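What Is Inside a Bed? Layers, Stitches and Borders

Reading time: 5 minutes
Last updated: June

A bed is made of layers. Each layer has one main job, and most of them are hidden once the bed is made. The best time to learn the names of the parts is when the covers have been pulled aside.

Start at the bottom. The frame holds everything off the floor. It usually has long side pieces called rails. The rails carry the weight of the mattress and of the person on it, and pass that weight to the legs. Under many beds there is a gap. Air can move through it, and so can dust.

The mattress sits on the frame. It has a top panel, a side panel (makers call this the border) and a bottom panel. Where two panels meet, the edge is often covered with a thin cord wrapped in fabric. This is called piping, and it makes the seam stronger and neater.

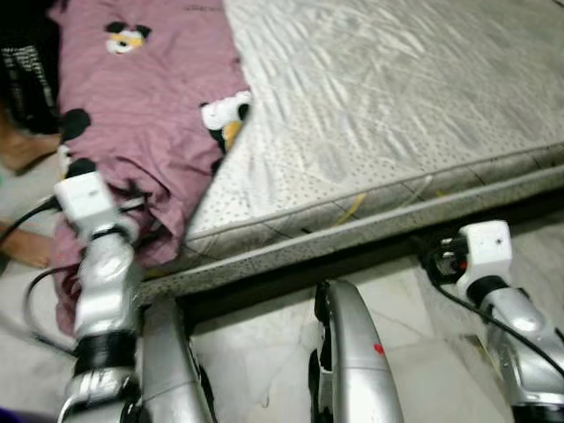
The border of a mattress does a different job from the top. It stands upright and keeps the filling in place. When you sit on the edge of a bed, the border bends and air is pushed out of the filling. When you get up, the air comes back in. Some borders are made with tiny holes, and some are made of fabric that air can pass through without any holes you can see.

The top panel is nearly always quilted. Quilting means sewing through several layers at once. In a mattress there are three: the cover fabric on the outside, a soft filling in the middle, and a thin backing cloth underneath. The stitches pull the three layers together. Between the stitches the filling pushes up, and this makes the bumps you can feel with your hand.

Stitch lines can follow many patterns. Straight lines that cross at a slant make diamonds. Curved lines make waves. The pattern is partly for looks, but it also stops the filling from sliding to one end. Without stitches, the filling would collect in lumps.

A quilting machine works fast. At the Orcombe mattress works, Ursina Hubmann runs one that sews 2000 stitches in a minute. She checks the fabric for loose threads every Thursday, when the needles are changed.

"A needle that is a little bent will still sew," she says. "It just sews badly, and you find out 300 panels later."

Next come the covers. A sheet is a single layer of cloth. A comforter is thicker, with filling between two layers, so in one way it is built like the top of a mattress. The filling in a comforter is much lighter. Its job is to hold still air. Your body warms that air, and the air keeps you warm. 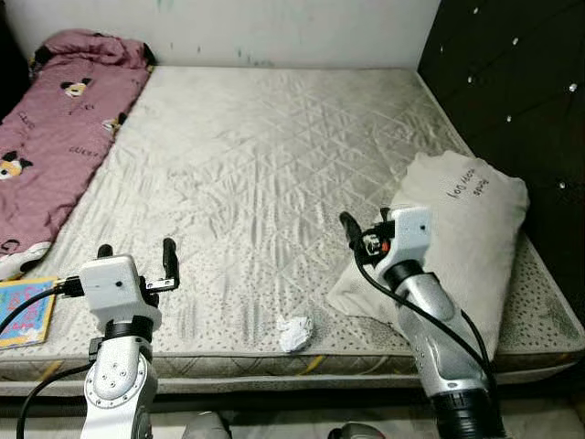
Pictures on bedding are usually printed after the cloth is woven. The printer repeats one block of the design over and over along the roll. This block is called the repeat. To find the repeat on your own bedding, choose one figure, such as an animal's face. Look along the cloth until you see the same figure again, at the same size and facing the same way. Measure from one to the other with a ruler. The cloth must be flat when you do this. Folds hide part of the pattern and make the distance look too short.

The last two parts are at the head end. A pillow fills the space between your head and your shoulder so that your neck stays straight. A headboard stands upright behind it. Some headboards are plain boards. Others are upholstered, meaning that padding is fixed to a board and covered with fabric or another soft material.

Upholstery can also be tufted. The worker pulls the cover down into the padding at many points and fastens it there, often with a button. The cover folds between the points, and if the points are set in slanting rows, the folds form diamonds. A mattress top gets its diamonds from lines of stitches — a tufted panel gets them from folds.

Words to know

Border: the side panel of a mattress.
Piping: a covered cord along a seam.
Quilting: stitching through several layers.
Rail: the long side piece of a bed frame.
Repeat: the block of a printed design that is used again and again.
Tufting: pulling a cover down at set points and fastening it.

Text by Veikko Kallio. Checked by Rosalie Danzer.

Related
How a Zipper Closes
Why Wool Shrinks
From Cotton Plant to Pillowcase
Springs: Metal That Pushes Back
What Is Dust Made Of?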